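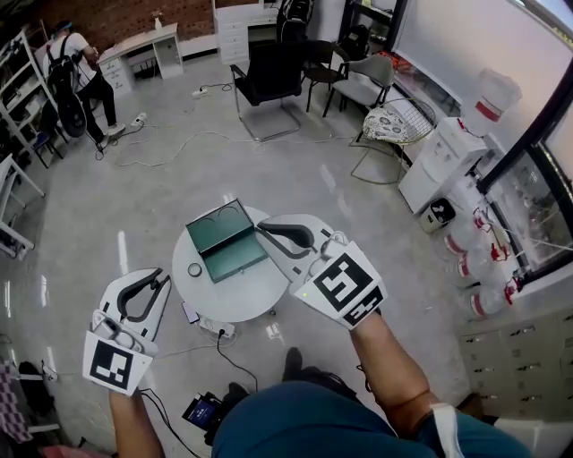 Handgreifer mit Markern, davor die grüne Klappbox auf dem runden Tisch

Deckel einer Klappbox per Hand vormachen: Marker verschwinden ständig, was mache ich falsch?

Hallo zusammen, ich lese hier schon eine ganze Weile still mit und habe von euch wirklich viel gelernt, deshalb traue ich mich jetzt endlich mit einer eigenen Frage. Wir wollen einem zweiarmigen Roboter beibringen, eine Box mit Klappdeckel zu öffnen und wieder zu schließen. Vorgemacht wird das Ganze mit zwei Handgreifern, also ohne Roboter im Raum: Man sitzt am Tisch, hat in jeder Hand einen Greifer mit den schwarzen gebogenen Fingern, und die Bewegung wird über die quadratischen Marker auf den Gehäusen erfasst. Die Auswertung läuft bei uns über Cirkum, falls das jemandem etwas sagt.

Bisher habe ich 253 Durchgänge aufgenommen, und nur 185 davon lassen sich gebrauchen. Beim Rest verliert das Programm irgendwann einen der beiden Greifer, fast immer den linken, und fast immer in dem Moment, in dem der Deckel nach hinten kippt. Ich drehe dann wohl das Handgelenk ein, merke es aber beim Vormachen überhaupt nicht (man ist ja so auf den Deckel konzentriert!). Danach springt die aufgezeichnete Bahn wild durch die Gegend, und den Durchgang kann ich vergessen.

Probiert habe ich schon: langsamer arbeiten, helleres Licht, die Box näher zu mir herangeholt. Das hellere Licht hat es eher schlimmer gemacht. Hat jemand von euch einen Rat? Und reicht die Menge überhaupt, oder muss ich noch mal so viel machen? Ich freue mich über jede Antwort, auch über kurze!

Viele Grüße und schon mal lieben Dank
Klappdeckel

3. Dezember 2019

Tischlein_Roboter

Hallo Klappdeckel und herzlich willkommen bei den Schreibenden! Deine Beschreibung kommt mir sehr bekannt vor, ich habe im September mit einer Brotdose gekämpft und am Ende fast davon geträumt.

Mein erster Verdacht ist die Sitzposition. Wenn du tief sitzt und der Tisch auf Kniehöhe steht, greifst du von oben an den Deckel und kippst beim Aufdrücken die ganze Hand nach außen. Der Marker liegt dann so flach zur Kamera, dass er nicht mehr erkannt wird. Setz dich probeweise etwas seitlich, dreh die Box ein kleines Stück, und zwar so, dass die Scharnierseite nicht genau von dir weg zeigt, und schieb den Deckel mit der Außenseite des Fingers statt mit der Spitze. Das fühlt sich anfangs scheußlich ungeschickt an, aber nach 20 Durchgängen hat man es drin.

Zum Licht: Marker mit glänzender Oberfläche spiegeln. Wenn dazu noch der Boden hell und glatt ist, bekommst du Reflexe von unten, an die man zunächst gar nicht denkt. Bei mir hat matt bedrucktes Papier geholfen, ganz glatt aufgeklebt, ohne Blasen. Nach dem Wechsel bitte die Kalibrierung neu machen, das habe ich damals vergessen und mich einen ganzen Nachmittag gewundert.

Und zur Menge: Ich würde mit den guten Durchgängen ruhig erst einmal trainieren und schauen, woran der Roboter hängen bleibt. Wenn er am Deckel vorbeigreift, fehlen dir verschiedene Startlagen der Box. Dann nimmst du gezielt diese nach. Öffnen und Schließen würde ich übrigens als zwei getrennte Aufgaben aufnehmen, das hat bei mir enorm viel ausgemacht.

Ganz viel Erfolg, und erzähl doch bitte, wie es weitergeht!

kabelsalat7

Kabel am Boden festkleben. Wenn eins am Greifer zieht, verdreht man automatisch die Hand. War bei mir der Grund.

Zamora-Werkstatt

Ich schließe mich an, möchte aber noch etwas zu den verlorenen Durchgängen sagen, weil es mir um die Arbeit leidtut: bitte nicht gleich löschen! Fehlt der Marker nur ganz kurz, kann man die Lücke auffüllen, sofern der Greifer dort nicht gerade zupackt. Beim Deckel wäre ich vorsichtig, beim Heranfahren an die Box ist es meist harmlos. Ob Cirkum das von sich aus kann, weiß ich leider nicht, ich arbeite mit etwas Selbstgeschriebenem.

Was mir außerdem sehr geholfen hat: nach jeweils 7 Durchgängen eine Pause machen und den letzten gleich anschauen. So merkt man früh, wenn sich eine schlechte Haltung einschleicht, und sitzt abends mit weniger Ausschuss da. Die Arme danken es einem auch.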